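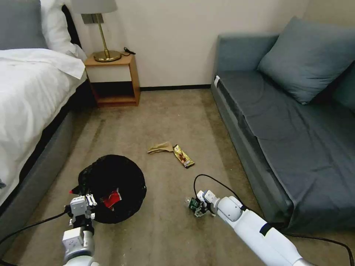
Chidubem Ibrahim
Moderator, Trip Reports

posted 4/2/22

Back from five nights in Nallitier and I am still buzzing! We took the slow train up from Karno (get a seat on the river side if you can), walked to the old salt market the first evening and ate so much grilled corn that dinner never happened. The ridge path is open again all the way to the Babalola overlook. It tops out at 1,304 feet, so not a huge climb, but wow, the view over both valleys.

Room was simple and comfortable, white duvet, little wooden nightstand, a lamp you can read by. I slept like a rock.

Anyone else been up lately?

karno_kate
Glad the path is open! We tried in December and had to turn around at the footbridge. Is the tea stand still there?

Chidubem Ibrahim
Moderator, Trip Reports
It is, and she does ginger cake now. Get two slices.

flatfoot676
Going to disagree about the slow train. It's pretty for the first half hour and then you're staring at a cutting. The bus is quicker and drops you by the market.

Chibuzor Afolabi
Member, 300 posts
The bus?? With those bends? I'd take the train every time, and the stretch after the cutting is the best part, where it comes out over the reservoir. Maybe you nodded off, flatfoot :)

flatfoot676
I did not nod off. I'll give you the reservoir, but the bus still wins if you've got kids along.

karno_kate
Train up, bus back. That's what we do.

Chibuzor Afolabi
Member, 300 posts
Fair enough. Chidubem, did you get over to Prumum at all? The Saturday-style market food is good but the bakery in Prumum is on another level, go early for the plum rolls.

Chidubem Ibrahim
Moderator, Trip Reports
Missed it! Next time for sure, plum rolls are on the list.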